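Support ticket: Baseplate table, small pieces not holding / basket won't sit flat
Product: Ondard play table top, light grey studded surface
Also involved: Trevholm woven storage basket
Status: Closed (customer workaround)
Opened by: Aitana Cordero
Handled by: Nkrumah Agyeman, Flakside customer support

Opened 2025-10-13

I bought the Ondard top and the Trevholm basket from you as a set in April. Your product page says the basket "lives on the table" and keeps the bricks tidy between builds. I have my doubts. The basket rocks whenever somebody leans on the table, it slides toward the corner, and small pieces standing near it get knocked over. I'd also like to know whether the baseplate has a fault, as a couple of the slope pieces don't seem to grip.

I've already read the help article. It says to wipe the surface and press firmly. I have wiped the surface and pressed firmly.

Reply from Flakside support

Hi Aitana, thanks for getting in touch. A few questions so we can narrow it down. Is the table on carpet or a hard floor? Does the basket rock when it's empty as well as full? Are the pieces that won't grip all the same brand?

Nkrumah

Reply from customer

Hard floor. I put a level on the table and it's fine both ways, so please don't send me the furniture foot adjustment sheet.

It rocks empty and full. Full is a bit better. I would have thought a basket sold to stand on studs might have been tried on studs by someone before it was boxed up, but maybe that's asking too much.

The loose pieces are a mix. Some came out of a tub from a garage sale, so I can't swear to the brand of every one.

The basket is on the studs, with one of the grey slopes just in front of it. A pair of sunglasses is lying on the plate too.
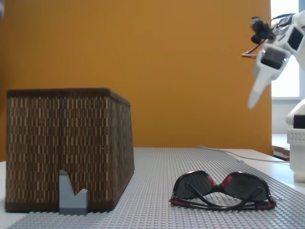 Step 1: Check the basket base

Nkrumah asked me to turn the basket over and lay a ruler across the bottom. The weave bulges in the middle by 3 mm. That leaves it balancing on the bulge with the edges doing nothing, and the taper can't be helping either, with the bottom narrower than the top. Weight up high, small footprint, round studs underneath. I'm no engineer but I wouldn't have drawn it that way.

Support suggested dampening the base and leaving it overnight under a heavy book, bulge side up. I did this with low expectations. Next day it measured 2 mm. Support called that a good result. I'd call it 1 mm.

Step 2: Test the studs

I was told to take one known good brick and try it in 8 spots across the plate, including right where the basket normally stands. It clicked down and held in all 8. So the plate is fine, and I'll withdraw that part of the complaint. I did think it would be worn under the basket and it isn't.

Step 3: Test the slopes

I pulled out 6 of the blue-grey slopes and pressed each one onto the same patch of plate, then tipped the whole top up on its edge. Three stayed put and three fell off. The three that fell had come from the garage sale tub. On one of them the inside of the base is visibly splayed, like it's been chewed or pried off with a butter knife. Fair enough, that one isn't on Flakside.

What I'd still dispute is the help article telling people to press harder. If a worn piece won't grip, leaning on it will only finish it off.

Reply from Flakside support

That's really useful, thank you. I agree the plate looks healthy and the slopes are simply tired. I've passed your comment about the article to the web team.

On the basket, we can offer either a replacement or a set of Matsuda grip pads. The pads are soft and stick to the underside at the corners, so the basket stands on those and the bulge is clear of the studs. Some customers prefer them to a swap.

Nkrumah

Reply from customer

Is the replacement made the same way, with the same weave on the bottom?

Reply from Flakside support

Yes, same basket, though the base does vary a little from one to the next.

Reply from customer

Then send the pads, please. I don't see the point in trading one bulge for another.

Follow-up from customer

Pads came. There was no instruction on how far in from the corner they should go, so I guessed. On the first go I put them too close to the edge and one peeled back when the basket was dragged sideways. I moved them in a thumb's width and pressed them on again.

It no longer rocks. It will still slide if it's shoved hard enough — nothing I've stuck on has changed that — and I can't say how long the adhesive will last on a woven surface. Ask me when the weather gets hot.

For the time being the basket has moved to the shelf when anyone is building and only comes back to the table for pack-up. That has done more for the small pieces than the pads did, and it didn't cost either of us anything. You may want to reword "lives on the table".

You can close this.

Closing note, Flakside support

Closed at customer's request. Baseplate tested OK. Worn second-hand pieces identified and set aside by customer. Grip pads supplied free of charge, order record updated. Product page wording and pad placement instructions sent for review. Customer may reopen this ticket if the pads lift.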